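## 4. Planning the Purchase

### 4.1 What we asked the simulator to tell us

By the time our group sat down to write the equipment request in February, we had already changed our minds twice about which gripper to buy, and it seemed wise to settle the matter in software before we spent any of the department's money. The two candidates were a parallel gripper from Sanel and a somewhat wider one from Brestent. Both would bolt to the arm we already own, and both vendors were patient with our questions, for which we remain grateful.

Ott Zariņš built the simulated cell over the winter, working mostly from the vendors' drawings and from measurements taken in our own lab. We kept the geometry plain on purpose. A fancier model would have been pleasant to look at, but our question was a narrow one: how often would the fingers reach a long, thin part cleanly, and how much spare opening would we want on a day when the part was not quite where it should be? Each gripper was given 300 approach trials, and the starting position of the part was shifted a little every time.

### 4.2 From trials to a budget

We had started out with the idea, common enough in small labs like ours, that the gripper was the purchase and everything else was an accessory. The trials cured us of this rather quickly. In both sets, a good share of the failed approaches came from the wrist arriving at a poor angle, and a wider jaw helped with only some of those. Kiri Fairweather, who kept the budget sheet, suggested we stop comparing the two grippers by price alone and set aside money for spare fingers, mounting plates, and the staff hours needed to put it all together. Almost 20 percent of the final request went to these humbler items, and we would advise other groups to look hard at that part of their own sheets before they look at anything else.

We also put down 100 hours of technician time for the first year. This may well be generous, but our last request left it out entirely, and we spent that spring borrowing people from the Siliņa lab down the hall — kind people, but busy ones.

### 4.3 The wrist view

Besides the trial counts, we found it useful to page through views rendered from just above the gripper, such as the one in Figure 3. A table of successes and failures says little about how much room is left beside a finger, and it was in looking at these views together, with coffee, that most of our real decisions were made.
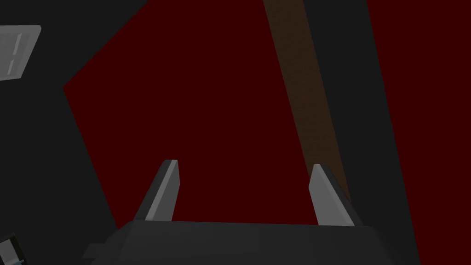 **Figure 3.** Simulated wrist view with the gripper fully open. The brown strip comes down toward the area just right of the gap between the fingers.

Offsets of this sort were what persuaded us to budget for a second set of fingers in a different length, to be ordered through Cernen along with the mounting plates. We held back on a wrist camera for the first year, although the request includes a line for one in the second. The full cost sheet is given in Appendix B, with freight and training listed separately for each vendor.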